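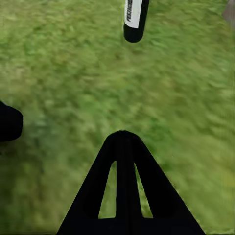
Pruebas y visitas | Robótica | Manipulación

Fui el sábado a la jornada de puertas abiertas de Cirnano con una sola idea: ver el simulador Bisari antes de decidir si lo compramos. La demostración duró hora y media y la llevó Zlatko Petkov, del equipo de desarrollo.

Bisari es un entorno de simulación para ensayar tareas de agarre. Se elige un fondo, se colocan objetos y se maneja la pinza con un mando o con un programa propio. En la sala se trabajó con el fondo de césped, visto desde la cámara de la muñeca: la pinza negra abajo, la hierba detrás y un cilindro negro con etiqueta blanca en la parte alta.

Lo mejor es el control. El mando responde sin retraso apreciable y la física de los contactos me pareció creíble, más que la de Tivby, que usamos desde hace dos años. Cargar un objeto nuevo lleva un par de minutos. Petkov enseñó una serie de 2.556 intentos de agarre lanzada la noche anterior, con 1.607 válidos, y se pudo abrir cualquiera de ellos desde la lista.

La imagen convence menos. El desenfoque de movimiento es muy fuerte: el césped se convierte en manchas y trazos verdes, y el texto de la etiqueta no se lee bien. Para entrenar un agarre quizá dé igual - para leer etiquetas, no. Pregunté si se puede reducir y me dijeron que sí, en un archivo de configuración, pero no lo vimos. Las piezas negras de la pinza salen además casi planas, con muy poco sombreado.

Godelieve Lambrechts, que presentó la parte comercial, dio los precios: 1.120 euros al año por puesto y 3.000 la licencia de laboratorio, sin límite de puestos. El soporte lo lleva Softić y se contrata aparte. El manual está solo en inglés.

Para un grupo que ensaya agarres a diario, lo recomiendo. Si el trabajo depende de la visión, yo pediría antes la versión de prueba - son treinta días - y empezaría por el ajuste del desenfoque. La próxima jornada es en octubre, con inscripción previa.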